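Home and Household, Session 7: Living with Cloth
Notes by Leena Manninen, Tranley Evening Classes

Welcome back, everyone, and thank you for bringing in so many sheets and blankets last time (I know they're heavy on the bus!). Tonight we leave fibers behind and get to the part I've been looking forward to, which is how fabric behaves once it comes home and has to be washed, folded and slept under for years.

Let's start with weave, as it decides so much of the rest. A plain weave goes over one thread and under the next, all the way across, and it makes a crisp, cool cloth that wrinkles if you so much as look at it. Twill steps over by one thread each row, so you get those slanting lines, and it hangs more softly and hides creases better. Satin lets the threads float over several others before they dip under again. Lovely and smooth, but those floats do catch on rings and rough heels. 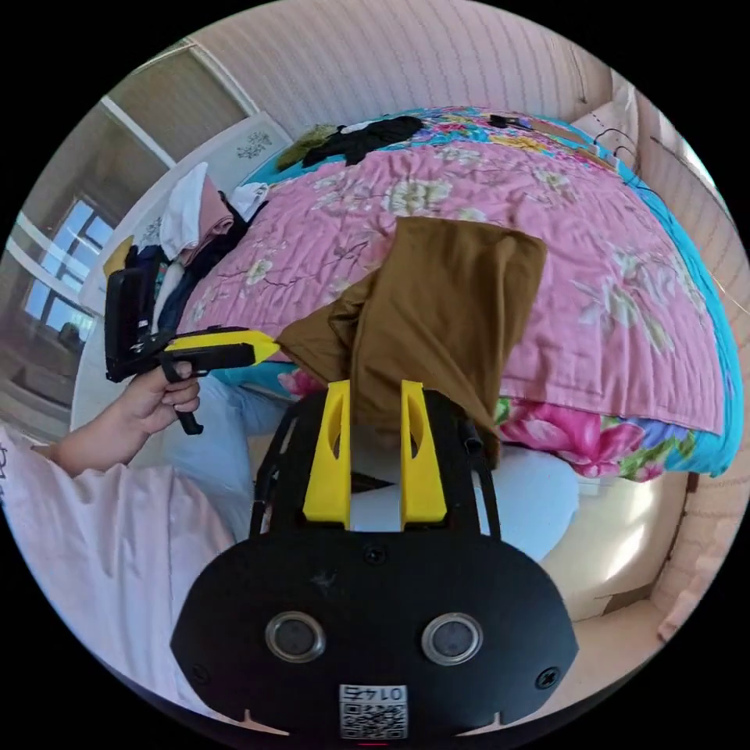

Drape is the next word for your list. It means how a cloth falls under its own weight, and you can learn a lot by holding a piece up by one corner and watching the folds. Stiff cloth makes a few wide ones, soft cloth makes many narrow ones. Try it at home with a dish towel and an old scarf, and write down what you find before you read the label.

Now, grain. Lengthwise threads stretch very little, crosswise threads a bit more, and the diagonal (we call it the bias) stretches most of all. If you hang a wet blanket from its corners, you are pulling on the bias, and it may dry crooked. Fold it over the line along a straight edge instead.

For September, please read chapter 12 in the course reader and bring one piece of cloth you're fond of, however worn. We'll be talking about mending, and I'll have needles and thread for anyone who needs them.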